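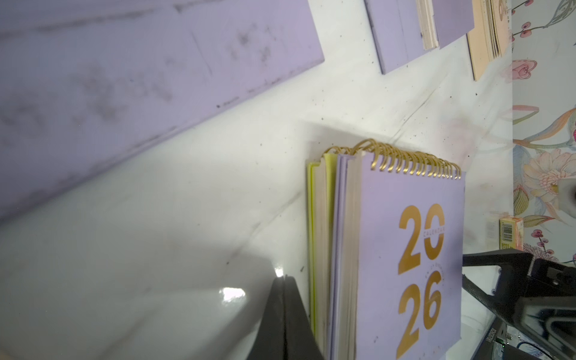

구리 이야기를 좀 길게 해보려고 합니다

홈 | 원자재 노트 | 읽은 책 | 방명록 | 검색

요즘 퇴근하고 집에 오면 제일 먼저 켜는 게 구리 가격 차트예요. 주변에서는 다들 왜 하필 구리냐고 묻습니다. 금도 있고 은도 있는데! 그런데 한번 들여다보기 시작하면 이만큼 재미있는 금속이 없어요. 집 벽 속 전선, 에어컨 배관, 자동차, 변압기까지 안 들어가는 데가 없으니까 구리 가격을 따라가다 보면 세상이 지금 뭘 짓고 있는지가 슬슬 보이거든요.

시작은 렌초 비안키니의 뉴스레터였습니다. 브렐몬트라는 작은 금속 중개회사에서 오래 일하다가 나온 분인데, 글이 정말 꼼꼼해요. 10월에 올라온 글에서 제련 수수료를 다뤘는데 저는 그걸 출근길 버스에서 읽다가 내릴 정류장을 지나쳤습니다. 그것도 2번이나요.

제련 수수료가 뭐냐면, 광산이 캐낸 구리 정광을 제련소에 넘길 때 제련소가 가공비로 받는 돈이에요. 정광이 넉넉하면 제련소가 큰소리를 치고 수수료가 올라갑니다. 반대로 정광이 모자라면 제련소끼리 서로 가져가려고 경쟁하니까 수수료가 내려가고요. 그래서 이 숫자를 보면 광산 쪽 공급이 빠듯한지 아닌지를 전광판 가격보다 먼저 눈치챌 때가 있습니다. 저는 이걸 알고 나서 한동안 만나는 사람마다 붙잡고 설명했어요. (미안합니다, 다들.)

창고 재고도 비슷하게 재미있는데 이쪽은 조금 더 까다로워요. 거래소 창고에 쌓인 물량이 줄었다고 해서 꼭 누가 공장에서 써버렸다는 뜻은 아니거든요. 다른 나라 창고로 옮겨갔을 수도 있고, 거래소 밖 창고로 빠져나갔을 수도 있습니다. 관세 이야기가 나올 때는 특히 그래요. 배에 실려 바다를 건너는 물량이 한꺼번에 늘면 한쪽 창고는 텅 비어 보이고 다른 쪽은 넘치는 것처럼 보입니다. 처음에 저는 재고 그래프가 뚝 떨어진 것만 보고 흥분해서 친구 리노 추카로에게 메시지를 보냈다가, 어느 지역 창고냐는 답장 한 줄에 조용해졌습니다.

리노는 일트컴에서 전선 도매를 해요. 차트는 거의 안 보는데 구리 감각은 저보다 백배는 좋습니다. 가격이 오르면 손님들이 주문을 잘게 쪼갠대요. 평소에 한 번에 사가던 양을 몇 번으로 나눠서, 혹시 다음 주에 내릴까 하면서요. 그러다 가격이 더 오르면 이번에는 갑자기 한꺼번에 몰려온답니다. 저는 이 이야기가 너무 좋아서 공책에 적어뒀어요. 교과서에 나오는 수요 곡선은 매끈한데 리노네 가게 수요는 울퉁불퉁하거든요.

고철 이야기도 빼놓을 수 없죠! 구리는 녹여서 다시 써도 성질이 거의 그대로라서 재활용 물량이 꽤 중요한 공급원입니다. 가격이 높으면 창고 구석에 묵혀두던 폐전선이 시장으로 나오고, 낮으면 다들 그냥 쥐고 있어요. 드렘컴에 있는 레오네라는 고철상에 전화를 해봤는데(네, 진짜로 전화했습니다) 레오나르도 카타네오 사장님이 생각보다 친절하게 받아주셨어요. 피복을 벗긴 깨끗한 전선과 그냥 섞여 들어온 전선은 값 차이가 크다고 하시더라고요. 들어온 물건을 등급별로 나누는데 레오네에서는 7단계로 본답니다. 어제 산 물건 중에 무게가 제일 나간 건 839kg짜리 폐케이블 한 묶음이었대요. 숫자를 또박또박 불러주셔서 저도 또박또박 받아 적었습니다.

그럼 앞으로 오를 거냐고요? 그건 저도 모릅니다. 전력망이랑 데이터센터, 전기차를 생각하면 쓸 곳은 계속 늘어날 것 같은데, 가격이 너무 비싸지면 알루미늄으로 바꾸는 곳도 생겨요. 송전선은 원래 알루미늄을 많이 쓰고, 에어컨 쪽도 조금씩 시도하고 있고요. 새 광산은 찾아서 허가받고 실제로 캐기까지 아주 오래 걸리니까 공급이 금방 따라오기는 어렵습니다. 반면에 경기가 식으면 건설 쪽 수요는 순식간에 빠져요. 이런 힘들이 한 가격 안에서 밀고 당기는 걸 보는 게 저는 제일 즐겁습니다.

참고로 저는 구리에 투자한 돈이 한 푼도 없어요. 예전에 원자재 펀드를 조금 샀다가 만기 교체 비용이라는 걸 뒤늦게 배우고 나왔습니다. 선물은 만기가 있어서 계속 다음 달 물건으로 갈아타야 하는데, 먼 달 가격이 더 비싸면 갈아탈 때마다 조금씩 깎여 나가더라고요. 구리 가격은 분명히 올랐는데 제 펀드는 제자리였던 이유를 그때 알았습니다. 이 이야기도 할 말이 많아서 따로 쓸게요.

아다 리날디 님이 지난 글 댓글로 초보가 볼 만한 자료를 물어보셨죠. 저라면 거래소 홈페이지의 재고 표부터 보겠어요. 공짜이고, 매일 조금씩 보다 보면 숫자에 표정이 생깁니다. 그다음이 광산 회사들 분기 보고서인데, 앞쪽 인사말은 건너뛰고 생산량 표와 광석 품위만 봐도 충분히 재미있어요. 품위는 광석 안에 구리가 얼마나 들어 있는지를 말하는데, 오래된 광산은 이게 해마다 내려가는 경우가 많습니다. 같은 양을 얻으려고 돌을 더 많이 캐야 한다는 뜻이에요.

다음 글은 주석으로 갈까 합니다. 시장은 작은데 사연은 구리 못지않게 많더라고요. 읽어볼 만한 자료 아시는 분은 댓글 남겨주세요, 꼭이요!

이 블로그는 방문 통계를 위해 쿠키를 사용합니다. 계속 이용하시면 쿠키 사용에 동의하는 것으로 간주됩니다. 동의 | 설정 변경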